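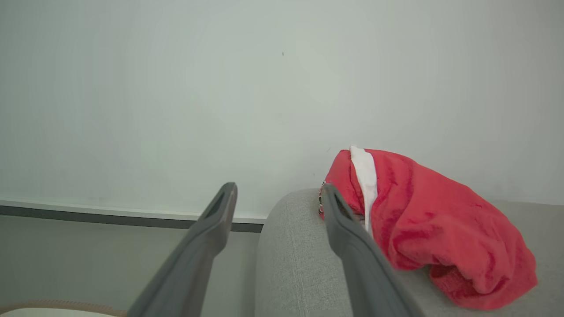

Loose Textiles in Shared Living Areas: Student Project Report

Jörg Dreßler and Jannik Strobel
April 3, 2022

1. Purpose

The project examined how soft items left on upholstered seating are noticed, sorted and put away. The work was carried out in the lounge at Evgate, where residents share the sofas and one storage cabinet.

2. Method

Residents of 15 rooms agreed to take part. Items found on cushions or sofa arms were recorded once each evening, then assigned to one of 6 groups - hats, scarves, sweaters, blankets, seasonal items and other. Bunched items were recorded as found before being folded.

3. Results

Roughly 200 entries were made. Seasonal items remained on the seating longest. Several residents stated that they did not know where such items belonged, and the cabinet labels did not mention them. Folded blankets were returned to the cabinet more often than any other group.

4. Recommendations

A labeled bin for seasonal items should be placed beside the cabinet. The "other" group was too broad and should be divided before the study is repeated at Ovside in September.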